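Rarlow Hall, pre-show safety walk
Show: Castaño, evening of songs plus choir
Date: July 4, 2022
Capacity tonight: 476 seated, no standing

Marks: OK / FIX / N/A. Comments after each one.

STAGE

Deck level, no lifted edges: OK. Retaped the seam by the piano.

Choir risers locked: FIX, then OK. Third step rocked when you stood on the left end. Pin wasn't all the way in. Check again at intermission, choir goes back on for the duet.

Front edge marked with white tape: OK. Castaño walks right up to it on the big note, saw it twice in rehearsal. Wants it brighter. Added a second strip.

Cables crossing walkways covered: FIX. Ramp missing stage left. Borrowed one from the lobby, put it back after.

Monitor wedges clear of the entrance: OK

OVERHEAD

Safety wires on all lamps: OK, 13 checked, all of the front bar

Plovodex moving lights: two OK, one noisy. Leave it parked, do not run it over the audience. Tell the desk.

Backdrop weights: OK

Confetti: N/A, cut from the finale. Good.

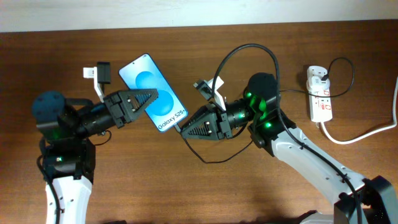

SOUND AND POWER

Drument desk on its own circuit: OK

Spare radio mic, fresh batteries: OK. Last December the lead mic died in verse two and it was a long walk to get the other one. Spare lives on the music stand now, not in the drawer.

Level at row one under limit: OK at soundcheck. Choir was only half there so check agian with everybody.

Haze machine: FIX. Leaking a little onto the floor. Towel under it, wipe at intermission. Low setting only.

HOUSE

Exit signs lit: all OK except balcony right, bulb swapped, now OK

Exit doors open from inside: OK. Somebody had a merch table in front of the east one. Moved it. It has to stay moved.

Aisles clear: OK

Wheelchair spaces: row 49 seats out, sight line fine if nobody stands in front

Extinguishers in date: OK, one backstage due soon

BACKSTAGE

Dressing room hair iron off when leaving: reminder on the mirror

Stairs light: FIX, flickers. Flashlight on hook til it gets replaced

First aid kit: OK, low on large bandages, add to the order

Doors can open once the choir level check is done.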